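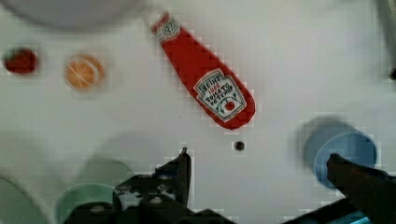
Beca Gwilliam, founder and head of play, Lernska

About > Who we are > The play kitchen

I don't trust About pages. Most of them promise to spark imagination and then show you a child in a clean apron. Lernska is a small preschool with one long-running argument, and the argument is over toy kitchens.

We own too much of this stuff. Brendan Moynihan did the inventory in May and came back with 553 pieces, which I thought was a typing mistake. Catalogs will tell you every pretend orange teaches fractions. I doubt it. What I have seen, in 11 years, is children fight over the ketchup. It's a soft-looking red bottle with HEINZ lettered on the label in a wobbly, hand-drawn way, and it gets more use than any puzzle we have bought.

So we keep what gets played with. A frying pan stays. A colander stays, mostly as a hat. Zlatko Gashi wanted the toaster oven gone because the knobs were all anyone cared about. He lost that vote, and I'm still not sure he was wrong.
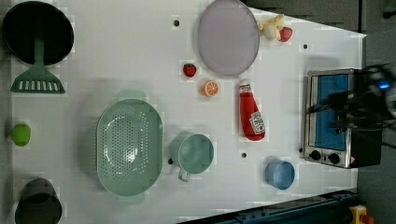
Kitchen set on the white table: pan, slotted spatula, colander, toaster oven, plate and pretend fruit.

We don't claim any of it makes children smarter. Come and watch a session before you sign up, and ask Zlatko about the knobs.

Filed under: Our School, Toys We Kept

We use cookies to remember your preferences. Accept | Manage settings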